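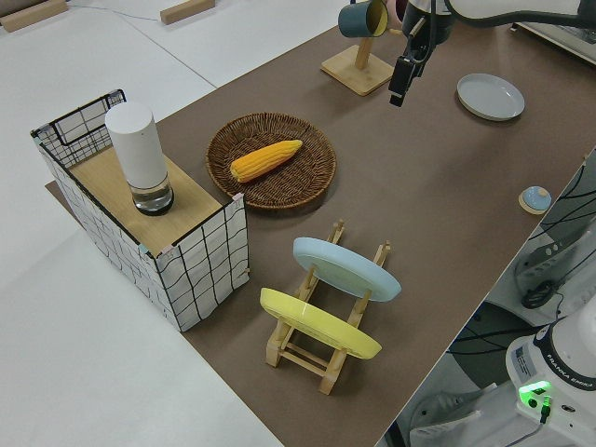
Lurdes said the arm could stay in the workshop as long as it learned to do the dishes before February was out, and I said sure, because I was thirty euros behind on my share of the rent and would have agreed to anything.

So that was the winter I taught a robot to put a plate in a rack.

The workshop is the old feed store behind the bus station in Bragança, and there are five of us in it if you count Krum, who pays for a bench and mostly uses it to sleep on. Lurdes does lamps. Duarte Morais builds furniture for people who have bought the flat-pack version and been disappointed by it. Tomás repairs accordions. I'm Arnaldo Teixeira, and I do what my mother calls "the electrical things."

I should explain about the table, because everyone who came in that month asked. I'd brought things from my own kitchen, whatever didn't match. A blue plate and a yellow plate, so the software and I could tell them apart. The mug tree my sister gave me when she moved out. The corn was Krum's idea (he said a kitchen with no food in it was sad, and I didn't have a good argument). We had it in the wicker tray and it became a sort of mascot. I taught the arm to pick up the corn before I taught it anything else, and I'll admit I filmed that and sent it to people.

The corn went fine. The corn went so well that I got cocky and told Lurdes we'd be finished in a week.

Plates are terrible, though. I want that on record. You think of a plate as a simple thing, flat and round, a child can draw one. But try picking one up with two fingers. Try it with two fingers that don't bend. You have to come at the rim from exactly the right side, close, lift, turn your whole wrist over and then find a gap between two rows of pegs that's barely wider than the plate. The first night it got the blue one as far as the rack and set it down on top of the pegs, very gently, like a hat. The second night it did the same. I'd put it all on a log sheet and the log sheet said HAT, HAT, HAT all the way down.

"Maybe it thinks that's where it goes," Tomás said.

"It doesn't think."

"Well, maybe that's your trouble." And he went back to his accordion and played me something mournful.

I had a notebook from a company called Radov, one of those freebies with the logo on every page, and I wrote down every try in it. By the middle of the month I was at 260. I'd changed the angle, the speed, the height. I'd moved the rack toward me and then moved it back. I'd taken the mug off its tree and put it on again for no reason except I was tired of looking at plates. Duarte came over with a pencil behind each ear and squinted at the pegs for a good while.

"Who made this rack?"

"I don't know, it's a rack. Plinholm? It was from Plinholm."

"The spacing's off. See? These two lean in."

They did lean in! A couple of millimeters, at the back. I'd been correcting the robot for 260 tries and the rack had been crooked the whole time. He took it to his bench, did something with a mallet that I couldn't watch, and brought it back. The blue plate went in on the very next go. It slid down between the pegs with that little clack, and Lurdes looked up from her soldering, and Krum sat up off his bench with his hair all flat on one side and said, "What, what happened?"

"Plate," I said.

"Plate!" said Krum, and lay down again.

I wish I could tell you it was easy from there. The blue plate was easy from there. The yellow one had its own ideas. It goes in the front slot, so the arm has to come down with the other plate already standing there behind it, and every third time it would clip the blue one and the whole rack would walk an inch across the table. Tomás started keeping a tally on the wall in chalk, in two columns, under BLUE and YELLOW, and people began to take sides. Lurdes was for yellow. She said it had spirit.

The night I want to tell you about was near the end. It was past eleven and there was only me and Lurdes left, and she'd stopped pretending to work. She'd pulled a stool over and was eating crackers out of the packet.

"What do you want it for?" she said. "Really. When it can do it."

I gave her the speech. My uncle has a café, 60 covers at lunch, one person washing, and her wrists are bad. I'd told it so many times I could do it without listening.

"That's a dishwasher," Lurdes said. "They sell those. Cudley has them in the window, 530 euros."

"Somebody still has to unload it."

"Okay," she said. She ate a cracker. "But what do you want it for?"

So I told her the other thing, which I hadn't told anyone, that when my father's hands started shaking he stopped washing up when people were there. He'd been proud of it, always at the sink after Sunday lunch with a towel over his shoulder, refusing help. Then one year he stayed in his chair and talked about soccer, and we all talked about soccer too, and my sister did the plates. He broke the big white one the week before. I found it in the trash under some newspaper. I was nineteen, and I put the newspaper back.

Lurdes didn't say anything for a bit. The arm was parked up at the far end, over by the mug tree, waiting for me to press the key.

"Would he have used it?" she said.

"God, no. He would've hated it. He'd have stood next to it and told it that it was holding the plate wrong."

She laughed at that, and so did I — a proper laugh, I had to put the notebook down. Then she leaned over and pressed the key herself, without asking, which is against every rule I've put up on that wall.

Blue went in. Clack. The arm swung back for the yellow one, took it by the rim, turned it over in that slow careful way it has, and came down toward the front slot. It stopped just above the pegs. It does that, it's only a pause I put in the code, half a second to let things settle. I've watched it a thousand times. But I found I was holding on to the edge of the stool.

"Left a bit," said Lurdes, to the robot. "Left a bit, sweetheart."

It went in. She got up, brushed the crumbs off her lap, walked over to the wall and put a chalk mark under YELLOW, a big one, twice the size of any of Tomás's.

"You still owe me thirty euros," she said, and went to find her coat.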